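Clear Plastic: the Nerkby packaging table

Our June session was on drinks bottles and other clear plastic packaging. The room at Nerkby was open from two in the afternoon and people brought whatever they had at home. Labels were left on, as asked on the sign-up sheet.
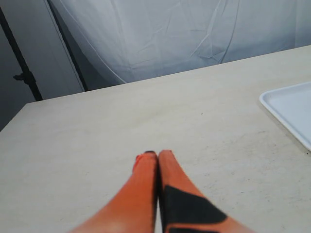 The pale tabletop in the main room.

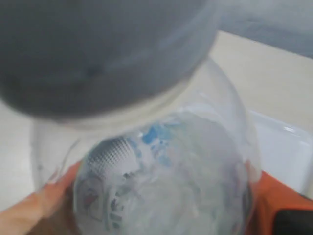
Clear container packed with crumpled and shredded white scraps. There are bright blue pieces in among them, and a rounded mesh object on the left.

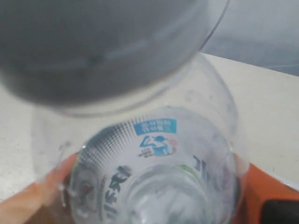
Clear bottle from above. The label has a blue and white figure with its head tilted back, as if drinking.

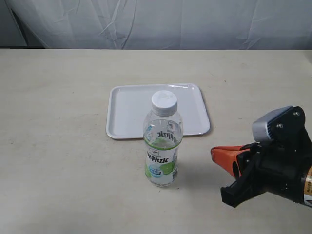 Fourth picture: water bottle with a white screw cap and Korean lettering, standing in front of the white tray.

Notes on the session

The subject for June was how clear packaging is labelled and what that means when you come to sort it. Wiesława Zalewska gave a short talk to start with, then we spent the rest of the afternoon at the table. Bottles from outside Europe were especially welcome this time, as most of us only ever see the same few from the local shops.

The Korean bottle in the last picture is a good one to look at closely. Some of its lettering is printed straight on to the plastic and you read it through the water, while the lower half has a separate wrapped label. We talked for a good while about whether the two kinds of printing should be treated differently. A wrapped label can often be cut and peeled away at home. Ink on the bottle itself stays where it is, and Aigars Paulauskas, who used to work in a sorting plant, thought most people would never give it a second thought.

The bottle in the third picture has a label with small East Asian characters on a sky-blue patch, and a band of dark dots on the left that fades out towards the middle. Nhung Ngô pointed out that dots like these save on ink, and she has promised to bring some older labels to compare next time.

Containers of mixed scraps, like the one in the second picture, are harder. Paper and thin film look much the same once they are crumpled up. Our usual method is to tip everything on to a tray and go through it by hand – paper to one side, film to the other, anything with print on it kept back for the label folder. Allow 30 minutes for a full container. Mesh and other stiff pieces go in the odds and ends box and are dealt with at the end of the day.

The label folder now has 47 entries. Each has a page of its own with the date it came in, the type of packaging and a note of how the label was fixed. Sunita Gallagher keeps the folder and can lend it out for up to 14 days. Please don't take pages out, even to copy them.

What to bring next time

Empty bottles with the caps screwed back on, rinsed if they held anything sweet. Full or part-full water bottles are fine too. Food trays are welcome if they are clean. No glass, please, and no aerosols.

Scissors and gloves are in the cupboard by the door. If you have a trimming knife you like, bring it in a cover – ours are rather blunt.

The next session is on caps and closures. Eskil Granström is putting together the table plan, so let him know beforehand if you want space for a display. Larger copies of the photos can be had from Sunita on request.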